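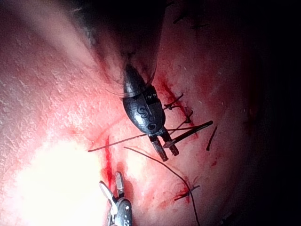

SKETNESS, October. Bucur, the Sketness maker of carpet cleaning equipment, has released the Dradier, a low-profile carpet dryer intended for people who have cleaned a carpet, put up the yellow sign, and then watched eleven office workers walk straight past it.

The Dradier is a floor-level fan that pushes air sideways across the pile, hugging the carpet instead of blasting one patch of it and ruffling the blinds. It is low enough to slide under most desks and meeting tables, where carpet has traditionally been left to dry in its own time, or to stay damp and smell like a school camp.

Carpet cleaning is a well-supplied trade when it comes to getting water into the floor. Catalogues have whole sections on it. Getting the water out again has received less attention, and on plenty of sites still depends on an open window and the weather. Bucur has been as guilty of this as anyone. The company's own extraction machines have been sold for years with a manual that devoted 15 pages to wetting, scrubbing and vacuuming, and one line to drying. The line read "Allow to dry."

**What it does**

The Dradier has three speeds. The lowest is meant for occupied buildings and can be talked over without raising your voice. The middle speed will suit most night work. The top speed is loud, and Bucur sees no point in pretending otherwise. It is for empty function rooms, stairwells and anyone who has been told the conference starts at 7.

In trials at the company's Skudside workshop, a pair of Dradiers dried a 40-square-metre room of commercial loop-pile carpet, freshly cleaned by hot water extraction, in under two hours on the middle setting. The same room with the windows open and no fans was still damp when the workshop locked up for the night. Thicker carpet takes longer, as does carpet that has been overwetted by somebody in a hurry. The Dradier can help with the second problem but would prefer not to be relied on for it.

The body is moulded in one piece, with a carry handle on top and a second at the rear for dragging it out from under things. The power cord is 15 metres long and wraps around the outside of the case on two hooks, one of which swivels so the whole cord drops off in one go. Early testers asked for this feature more than any other, in language the company has chosen to paraphrase.

Units stack four high for storage and lock together with a quarter turn. They should not be run while stacked. One testing crew did so to see what would happen, and the answer was a great deal of wind in a cleaning cupboard.

**Made for ordinary sites**

Bucur began work on the Dradier after a survey of contract cleaners who use its extraction machines. Most said they owned at least one drying fan. A good number of those said it lived in the van because it was too tall, too heavy, or made the lights dim when it was plugged into the same circuit as the kettle.

The new machine draws little enough power that two can be run from a single ordinary outlet through their built-in pass-through socket. It has no app. It doesn't connect to a phone, report its location or send a message when it has finished. It has a switch, a speed dial and a timer that turns it off, and the dial is large enough to use with gloves on.

The intake grille comes off without tools for cleaning, which should be done weekly on busy sites and will be done, in the company's experience, when the fan starts making a noise. A brush is clipped inside the grille as a hint.

**Colour, warranty and availability**

The Dradier comes in orange only. Bucur offered its last fan in charcoal, a smart and tasteful colour that also proved very easy to trip over in a dim hallway.

Each unit carries a two-year warranty on the motor and one year on everything else, including the swivelling hook. Spare grilles, feet, cords and brushes will be held at the Skudside workshop, where repairs are also carried out. The first production run is 1000 units, available through the company's existing dealers and over the counter in Sketness. Contractors who want to try a pair before buying can borrow them from the Skudside counter for a week, subject to a deposit and a promise to bring them back dry.

The manual for Bucur's extraction machines has been revised to match. The section on drying now runs to two pages.

**About Bucur**

Bucur designs and builds carpet extraction machines, spotting tools and drying equipment for contract cleaners, hotels, schools and clubs. Its head office and showroom are in Sketness and its workshop is in Skudside. Media requests, dealer enquiries and requests for product sheets can be made through the Sketness office during business hours.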